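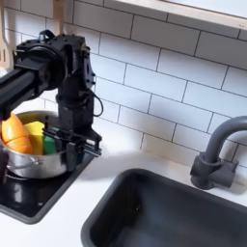
I've had the Allard parallel gripper on my arm since October, and the Savton two-finger on the same arm for the last month, so I finally feel ready to write up both. Short version: I like the Allard a lot, I like the Savton more than I thought I would, and the one I'd buy again depends on how much you care about soft things in awkward places.

**What I'm running**

Six-axis desktop arm, the Huamán controller, one fixed camera over the counter and one on the wrist when I'm doing anything fussy. My test bench is a play-size kitchen setup with a cooktop, a sink and a tile backsplash. I love it as a bench. Pots are shiny, rims get in the way, the faucet is a hazard on every wide swing, and sponges behave differently every time you pinch them. If a gripper can do dishes and toy vegetables all evening without me stepping in, I'm pretty sure it can do most of what people ask for on a tabletop.

**Allard parallel gripper**

Flat fingers on rails, angular plates, everything black. It came nearly assembled. Four bolts to the wrist flange, one cable, and the Huamán picked it up on the first scan (I was so ready for an evening of swapping adapters and it just showed up in the list!).

What I really enjoy is how even the closing motion is. Both fingers move together and stay parallel through the whole stroke, so if you line up on the middle of a sponge you get the middle of the sponge. Opening is slower than I'd like at the default setting, but you can change that in the controller and I've had it turned up for months with no trouble.

Picking out of a pot is where you learn the most. Anything standing near the middle is easy. Anything leaning against the wall is a different job, and you need the approach angle right or one finger lands on the rim. The Allard's finger mounts are wide, and in a small pot that width matters. I ended up coming in from the right with the wrist turned a bit, and after that it got into the habit of working. Sponges side by side are still tricky. If they're touching, it likes to take both.

Round toys are its weak spot. The fingers are flat and fairly slick, and a big plastic pepper will squirt out sideways if you close on the curve in place of the groove. I stuck thin rubber pads on mine. Big improvement, and I'd call them required. They should come in the box.

**Savton two-finger**

Lighter, cheaper feeling, and a lot more fun than it looks. The fingertips are narrower and have a little give to them, and that solves the rim problem almost by itself. You can come straight down between the pot wall and a sponge and it slides in. It also forgives bad camera calibration, and mine is often bad because I bump the stand.

The tradeoff is holding power. I ran both through my usual routine, 200 picks each: out of the pot, onto the counter, back in the pot. The Allard with pads dropped 16. The Savton dropped 28, and most of those were heavier toys let go halfway through the move. With sponges only, the Savton was ahead, and it was much better at taking one and leaving its neighbor alone.

It's louder, too. There's a whine on closing that I've stopped hearing and that other people in the room have not.

**Cable and clearance**

Please think about your cable before you think about anything else. On the Allard it exits to the side, so you need a loop with enough slack for the wrist to turn and not so much that it snags on the faucet. Mine snagged twice in the first week – no damage, but the second time it pulled the arm far enough off that the controller faulted and I had to home everything again. I now leave a small loop and run the rest back along the arm. The Savton's cable comes out the back, closer to the joint, and I've never had to think about it.

Height is the other thing. The Allard is the longer of the two, and with a tall pot on the cooktop I was running out of room above it at the top of the lift. I raised the arm base on a block and retaught all my positions. Dull afternoon, worth it.

**Cameras and shiny pots**

I tried the Illton depth camera overhead for a while and wanted to love it. On the counter and the tile it was great. On stainless steel and glossy black cooktop it was a mess, full of holes and phantom depth, and the planner kept seeing things that weren't there. I've gone back to a plain color camera overhead and I let the wrist camera sort out the last little bit. If your bench is all wood and cardboard, the Illton is probably a treat.

**Wear**

The Allard has now done well over 1000 cycles and the rails still feel smooth. I wiped them down once. One of the plate screws had backed out a little, so check yours. Too early to say on the Savton, though the soft fingertips are already showing a shiny patch where they meet. Replacement tips come in pairs and go on with one screw each.

**Ratings**

- Allard parallel gripper: 4.5 out of 5, 4 without the pads
- Savton two-finger: 4 out of 5
- Huamán controller: 5 out of 5, best thing on the bench
- Illton depth camera: 3 out of 5 around shiny stuff

The Allard does most of my day-to-day work. For sponge sorting I put the Savton on, and swapping takes me less time than making coffee. Next up is the set of longer fingers for the Allard, already ordered, and I'll add the pot results to this page once they've had a proper run.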